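4. The open day

We held the open day on Sat 16 April, in the long room at Drilasow, and I should say straight away that we didn't plan it as a study. It was meant to be a thank-you to the people who'd lent us their time, plus a chance for the Zesutex lot to see where their fabric had been going. But so much of what we changed afterwards came out of that one day that it seems daft to leave it out of the paper.

We had 26 visitors in the end, and they came through in small groups. Each group got a short talk, then a look at the Clustano arm doing the folding routine from section 3, and then a go at the hand-work table, where we record people doing the jobs we'd like the arm to learn. I'd expected the arm to be the big draw (it's the thing that moves!) and the table to be a bit of a let-down. I had that completely the wrong way round. People watched the arm fold a cloth for a couple of minutes, said something kind, and drifted over to the table, where they stayed until we had to move them on.

What they wanted to talk about was scissors. We'd been treating cutting as one skill with a few settings — how wide to open, how hard to close, where to start — and had written it up that way in our September report. One visitor who alters clothes for a living told me, quite firmly, that the cutting is the easy bit and the other hand does all the work. She meant the hand that lifts the cloth, finds the slack and keeps it out of the way. Our labels had nothing for that hand at all. It was down as "hold", full stop, for the whole of every clip.

So we went back and looked again. We pulled 100 clips from the cutting set and marked up both hands separately, using the scheme in Table 2. Almost 8 hours of rather dull work, that, split between two of us. Figure 6 is from the fabric task, with the left hand on the scissors and the right pinching up the top edge of the purple fabric, which is bunched over something rigid. Under the old labels the right hand would have been "hold". Under the new ones it's "lift and gather", and I'd argue that's the more useful thing to tell a robot.
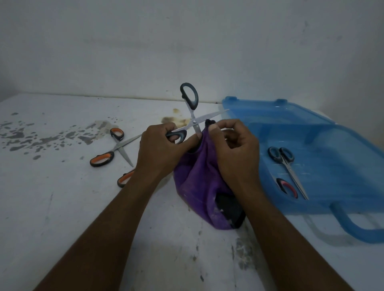 Figure 6. Two-handed work on a fabric bundle, with other pairs of scissors on the table and in the blue container.

The other thing visitors kept asking was whether the arm could pick its own scissors. It can't, and we'd never thought of that as part of the job, as the Clustano starts every cutting run with the tool already fixed in place. People don't work like that, of course. We've since added a "choose tool" label, though we haven't trained anything on it yet and I don't want to promise too much. The team at Falcão have asked to try the labels on their own clips first, and we're happy to let them.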